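Where to start with a 1960s dance night playlist?

I've somehow ended up in charge of the music for a 60s night at the hall in Wernudport this August, and I am so excited I can hardly sleep! The hall holds 100 people and most of them want to dance. I was a toddler when this stuff was on the radio, so I know the big hits but not much else. How do you order the songs so the floor stays full? And should I use records, or is a laptop all right? We start at seven and have to be out by eleven.

Posted by Sindden Sue

usuga_twister

What a brilliant job to land! I've done the music for our dances in Usuga for years and I still get a buzz from that first drum fill.

Start softer than you think. People are finding their seats and saying hello, so give them instrumentals – surf guitar is perfect – and keep the volume down for the first half hour. Then go in with three fast ones in a row that everybody knows. After that I work in little sets: three quick, one slow, and a twist or a stomp whenever the floor looks thin. 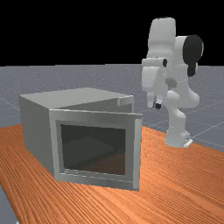

Save your absolute favourites for after supper. It's tempting to play them early, but half the room will be holding a plate and you'll be so cross with yourself. I plan 60 songs for a four-hour night and never get through the lot, what with raffles and requests. Most singles from those years run under three minutes, so have a few spares handy in case supper finishes early.

Put some local bands in too. People who saw them at the town hall as teenagers go wild for it, and you'll hear some wonderful stories at the end of the night.

Dralano Dave

Laptop. I own 2,233 singles and love every one, but my back doesn't, and a bouncy wooden floor will make the needle jump the minute they start stomping. I take one box of 40 for the slow songs and play the rest off the computer. Turn off the notifications!

mono_or_nothing

Use the mono mixes if you can find them. Some of the early stereo ones have all the singing on one side, so anyone dancing near the wrong speaker only gets drums and bass. If you're stuck with stereo, see if your mixer has a mono switch – ours was round the back and it took me two dances to find it.

Also ask the hall what time the sound has to go down. At ours it's half past ten, even though the booking says eleven.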